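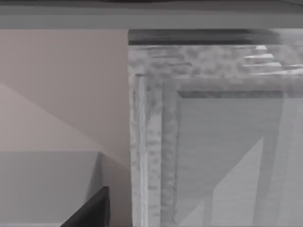

Unit 4: Gathering demonstrations in simulation

Instructor: Ute Diekmann. Lab help: Seren Parry

Each group records 100 episodes of the cabinet task in Ustora. Keep every episode under 30 seconds. Change the start pose each time – small shifts are fine.

Save failed attempts in a separate folder and label them. Last April's set had 271 episodes, and nearly 30 had no label.

Reading: the Powell notes on wrist views. Upload to Binari by noon.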